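3.2 Schutzpatrone zweiter Ordnung

Die Verehrung lokaler Schutzheiliger gilt in der älteren Literatur als gut erforscht, was meist bedeutet, dass eine Arbeit von der anderen abgeschrieben hat. Für Murnisside liegen 310 Votivtexte vor, von denen 120 den Heiligen überhaupt beim Namen nennen. Die übrigen wenden sich an »den Zuständigen«. Galanis liest darin mystische Zurückhaltung; wir halten Unsicherheit über die Ressortverteilung für ebenso denkbar.

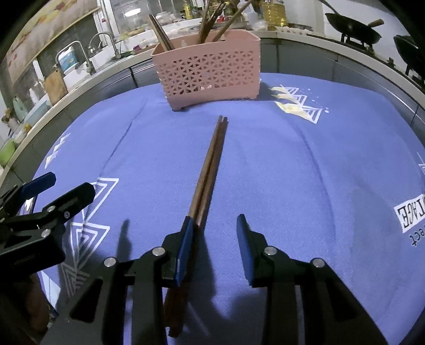

Abb. 4. Essstäbchen auf blauem Tischtuch.

3.3 Gelübde und Nachverhandlung

Ein Gelübde ist der Theorie nach bindend. In der Praxis wird es in Murnisside gern im Juli abgelegt und nach der Ernte neu ausgelegt. Aus einer Wallfahrt barfuß wird eine Wallfahrt, aus der Wallfahrt eine Kerze, und die Kerze fällt mit den Jahren kürzer aus. Die Geistlichkeit hat dagegen gepredigt, vermutlich vor den Falschen. Zacharopoulos spricht von »Verfall«, ohne anzugeben, wann der strengere Zustand geherrscht haben soll; die frühesten Texte feilschen bereits.
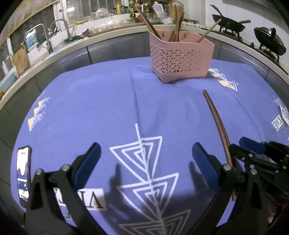
Roxana Nina wendet ein, das Feilschen setze gerade voraus, dass am anderen Ende jemand zuhöre, und sei daher eher ein Zeichen von Vertrauen als von Nachlässigkeit. Dem ist schwer zu widersprechen, zumal die säumigsten Gelobenden auch die ausführlichsten Dankestexte hinterlassen haben.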